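Fitted sheet comes off the corners every night
Bokdale Home Board > Bedroom and laundry

romana_h
30 March 2019
Hello all. My mattress is 28 cm high with the topper, and the fitted sheet slips off on the wall side before morning. I bought suspenders with clips from Gronemport, but they leave small marks on the cloth. What do you use?

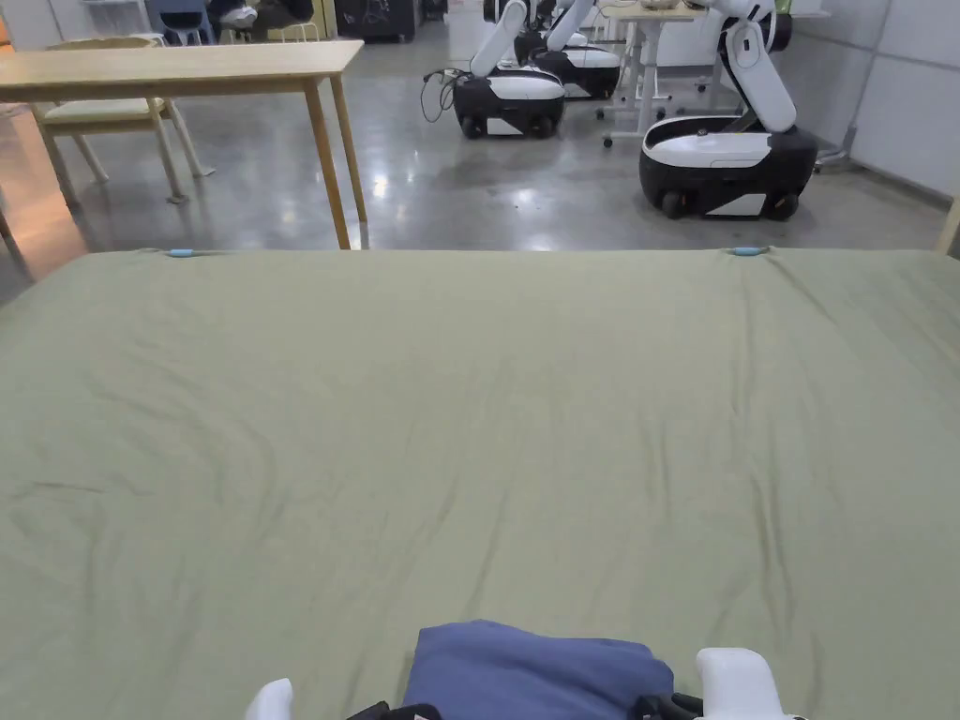 Does a deeper pocket help more than clips? A deeper pocket helps more, if the elastic goes all the way around and not only at the corners.

drurkel
I don't agree with the last part. I had elastic all around and it still came off. The problem is the topper - it moves, and the sheet moves with it. Fix the topper first. 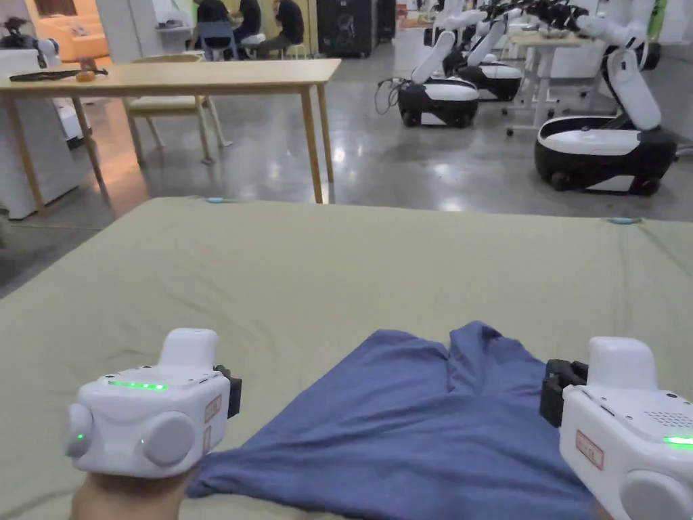
I put a thin rubber net between mattress and topper in October, and I have not touched the corners since then.

ctibor_hub
A rubber net can turn yellow and stick to the mattress. Mine did after one summer. I would buy one size bigger sheet and tuck the rest under.

drurkel
One size bigger gives you wrinkles under your back. No, thank you.

romana_h
I sleep badly on wrinkles too, so I will try the net first. One more thing about washing.

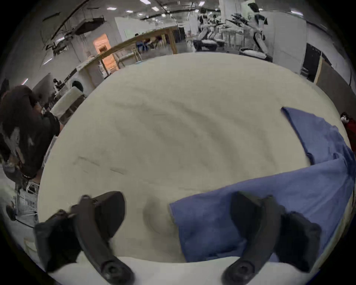
I always wash blue things separately for the first three times, and I dry the sheets on the line so the elastic lives longer. Is the dryer really so bad for it?

ctibor_hub
On low heat it is fine. Vaněk's shop told me the same.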